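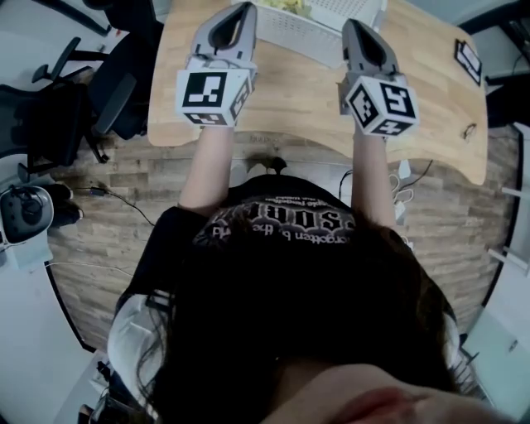

A cutout desk (also called a cockpit desk, recessed desk or concave-front desk) is a desk whose front edge curves inward toward the user. The person sits partly inside the curve, with the work surface continuing on either side of the body. Cutout desks are used in offices, study rooms, sewing rooms and workshops, and are sold both as complete desks and as separate tops to be fitted to an existing frame.

Shape and dimensions

The cutout is usually a shallow arc centered on the front edge. In most desks it is wider than the sitter's waist and narrower than the full top, leaving a straight or gently rounded section at each end. Deep cutouts, sometimes called half-moon cutouts, are more common on jewelers' and watchmakers' benches, where the worker leans in close and rests both elbows on the surface.

Makers describe the curve by its depth, measured from a straight line across the front corners to the innermost point. The depth matters more than the width for comfort. A very shallow curve gives little forearm support, and a very deep one leaves a narrow strip of surface in front of the sitter, so that a keyboard or a sheet of paper may not fit between the body and anything standing at the back.

The Mustonen pattern, a domestic type with a single arc and rounded corners, has a cutout 29 centimeters deep at the center. The later Nirnatis top is shallower and was made in two lengths.

Materials

Tops are made of solid wood, veneered board, or particleboard with a printed wood-grain surface. Light finishes such as birch, beech and pale oak tones are common in home desks. The curved edge is harder to finish than a straight one. Solid tops are sawn and then sanded or routed along the curve, and board tops need a flexible edge strip bent around it. The strip is the part most likely to fail, usually at the innermost point, where clothing and forearms rub against it.

Use

With the chair pulled in, the forearms rest on the desk nearly to the elbow, which takes some of the weight of the arms off the shoulders. The arrangement suits work done with both hands held out in front of the body, including drawing, model building, sorting small parts and hand sewing. The side sections hold tools and supplies within reach. Small open baskets or trays are often kept at the back of the top, where they are clear of the elbows.

The shape is less suited to work that needs a long unbroken front edge, such as cutting cloth or spreading out large drawings, and it is awkward for two people sitting side by side. Clamps for lamps and vises can be hard to fasten to the curved part. Chairs with wide armrests may catch on the ends of the curve and keep the sitter from moving in fully.

Floor area and cables

A user in a cutout desk sits further under the top than at a straight one, and the legs reach closer to the wall. Cables left loose on the floor are therefore more easily caught by the feet or by chair casters. Adapters and power strips are commonly attached beneath the top or kept to one side. Some models have a notch or a round opening at the rear for cords.

History

Benches with a recessed front were in use in the metal trades long before the form was applied to office furniture. The designer Zuleica Leite adapted the bench shape for a schoolroom table made by the firm Vindora, which produced 1,279 of them before changing to a straight-edged model that could be pushed together in rows. Surviving Vindora tables can be recognized by a shallow pencil groove that follows the curve.

Adjustable-height versions appeared later. The Iko frame, drawn by Nithin Annamalai, accepted straight and curved tops on the same legs and was rated for a load of 90 kilograms. It was sold in 207 shops at its widest distribution. The frame is no longer made, although replacement feet and crossbars are still sold secondhand.

Care

Wood-grain surfaces are cleaned with a damp cloth and dried at once, with particular attention to the edge strip. A lifted strip can be reattached with contact adhesive and held with tape until set. Rigid clamps are of little help on the inside of the curve unless a matching block is cut.

Related articles
Corner desk
Drafting table
Edge banding
Jeweler's bench
Kneehole desk
Standing desk
Writing table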